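Skistow Lane Gardeners
Minutes of the autumn meeting, October 22, 2022

The meeting opened a little after the kettle had boiled, and everyone was thanked for coming out in such miserable rain. The minutes of the last meeting were read and agreed, with one correction: the plum tree by the gate is a Lauritsen, and has been all along.

Water. The new tank from Idari holds 2000 liters and filled nicely over the wet spell. Members were pleased, though the tap still drips and wants a new washer before the frost.

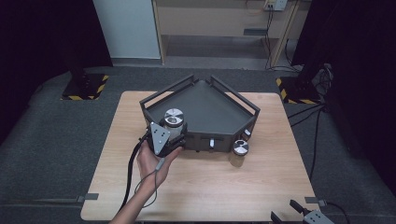 There was a long and friendly talk about whether the hose should be left out over winter. It was agreed to drain it and hang it in the shed.

Money. The plant sale brought in about 400 dollars, a lovely result. It was agreed to put part of it toward gravel for the Skeseck path, which gets very slippery near the compost bins.

Plots. Three plots have come free and five households are waiting. Letters will go out in order of the list — with a kind word to those who must wait until spring.

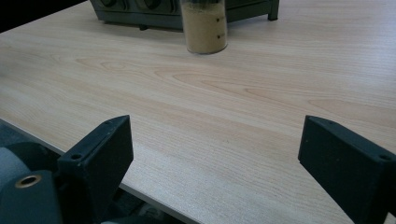

Anyone giving up a plot is asked to clear their bean poles and return the shed key.

Any other business. Spare garlic is in the blue crate, please help yourselves. The meeting closed with cake.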